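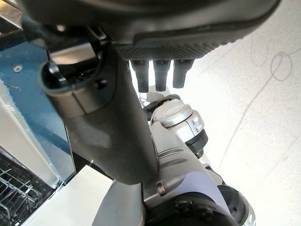 4.2 Checking finger clearance (kitchen cell)

1. Set the Vainio arm to slow mode and put the payload limit at 2 kg.

2. Jog the gripper to a point over the appliance dial. Stop before anything touches the dial cap.

3. Move to the dishwasher. Bring the finger in at a slant to the control strip and keep the tip off the power symbol - the Gustel controller does not log stray presses.
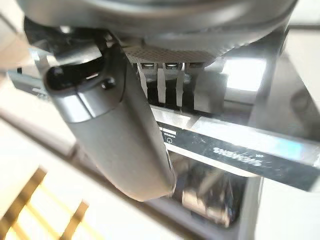
4. Save both poses in Trokalari under the cell name.

Caution: stay out of the 460 mm reach zone while the arm is live.

Note: wipe the wrist camera window every 12 runs. Use a dry cloth only.

4.3 Finger screws

Tighten to 5 Nm with the Bateck key.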